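Sorting the rubber bands

27th March

I finally dealt with the rubber bands. They had been piling up in the kitchen drawer since last May, mostly off bunches of asparagus and scallions, plus a bag of 137 that I bought from Hollbridge and never needed. Gunnel Wikström asked if she could have some for her seed packets, so I had to find out which ones were still good.
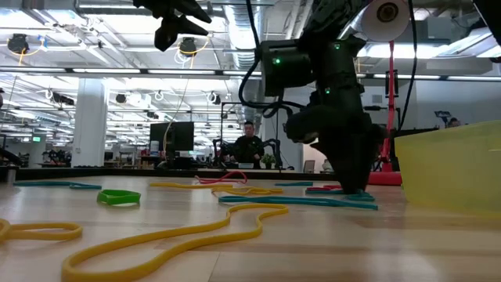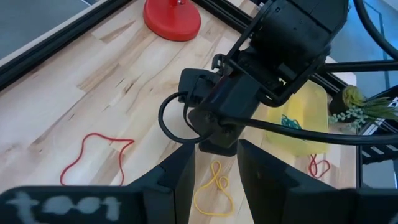
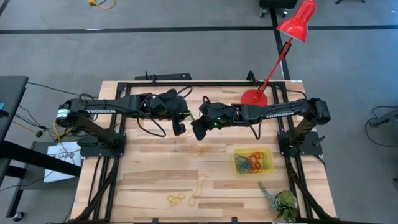
Sorting by color is quicker than sorting by size, at least to start with. I make one pile per color and then pull each band once between two fingers. If it feels sticky or shows little cracks, it goes in the trash. Yellow is the color I always end up with too many of, and the long yellow ones on the pale wood tabletop are the kind I mean. They go around a stack of envelopes with room to spare. The short ones are better for bread bags.

The good ones now live in 2 jam jars on the shelf over the stove. Arif Navaratnam keeps his on a doorknob, but mine dried out when I tried that. Gunnel gets the greens and reds on Saturday's seed run, or whenever she next drives over from Vik.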